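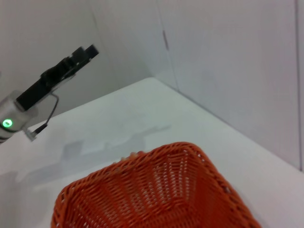

Photo: Sullum

Blog > Soccer Sundays > Season notes

My first spring on the sideline

March 2024

I never meant to become a soccer person. I grew up in a house where the TV went off the minute a game came on, and yet there I was again this weekend in my folding chair, yelling "spread out!" at a bunch of 10 and 11 year olds as if I had any idea what spreading out would do for them.

Our club is called Mesach, and on Saturday we played Nadar, who always seem to have twice as many kids and much nicer socks. We lost 4 to 2, but oh, what a second half! Our goalie (all elbows and ponytail) came way out of her box to stop a breakaway and the whole sideline went up — grandparents, little brothers, even the dads who mostly look at their phones.

The drive out to the Ura fields is 86 miles round trip for us, so we make a day of it, with lunch in the car and a long argument over the radio. 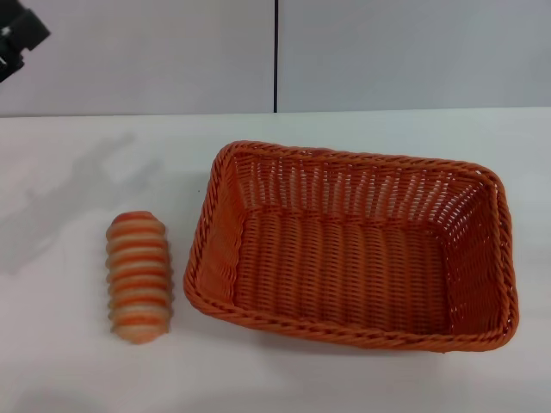 What's next

We have two home games coming up, and then the summer tournament in July, which I'm told is hot and endless and wonderful. The entry fee is $98 a player this year, a bit more than I'd hoped, but my kid has already started packing — four months early — so I guess we're going. If you have a favorite kind of shade tent, please tell me in the comments, I've been reading reviews all week and I'm more confused than when I started.

11 comments | 10 shares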